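Rhydian Craddock has heard the pitch for hand-held grippers many times: people carry the tool around, do chores with it, and a robot arm learns from the recordings. His group at Tarken tried it for itself, and he is still not sold.

"The headline was 102 recordings and a robot that could shelve books," he says. "Fine. Which books? Which shelf?"

The team gathered its recordings in 6 rooms, then ran the arm 100 times in a room it had no data from. Craddock won't call the result a success. Most of the misses came at the grasp, and he suspects the policy, named Noguchi, had learned the furniture more than the task.

I asked whether more rooms would fix that. "Maybe. People always say more rooms."
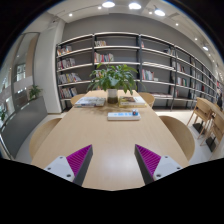
He would sooner see the same room recorded by 8 different people, to find out how much depends on who is holding the tool. A partner lab at Irthorpe has agreed to try it in May. Craddock wants the failures published along with the rest. "If they only send me the good runs, I'll send them back."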